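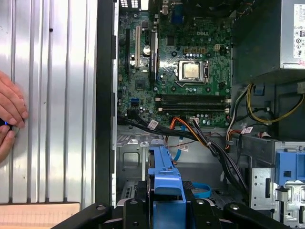
Ticket: Mastport desktop client, invoice PDFs export with blank pages
Opened by: Valentin Oprea
Status: open, then closed, then open again (sorry!)

Hi all, back with more on the blank pages thing. Quick recap for whoever picks this up: I run the monthly export from Mastport in January, 1,859 invoices in one go, and somewhere in the middle the PDFs start coming out with a header and nothing under it. No error, no warning, the progress bar is perfectly happy.

What I tried first: cleared the cache folder, signed out, signed in, ran it again. Same thing. Then I ran it in batches of 30 and every single page was fine, which got my hopes up way too early (I closed the ticket at that point, oops).

Next morning I did the Marinescu account by itself, only 14 invoices, and two of them were blank. So size isn't the whole story.

Both bad ones use the Plovilitz template, the one with the long footer. I switched them to the plain template and they printed fine. Switched back, blank again! I can do this all day long.

Reply from support asked for the font list. Here it is, short version: the footer calls for Hillulik Condensed and I don't have it installed anymore. I had it before I moved my user profile over, and I guess it never came along. Put it back, restarted the client, and Marinescu came out clean.

BUT the full run still gave me 2 blanks near the end, both with a line break in the customer's address. I took the line break out by hand and they were okay after that.

So, two asks. Can a missing font please throw some kind of message? And can somebody look at the address field? I've attached the log and both bad invoices. I'm at my desk until 4 pm if you want to share screens.

Valentin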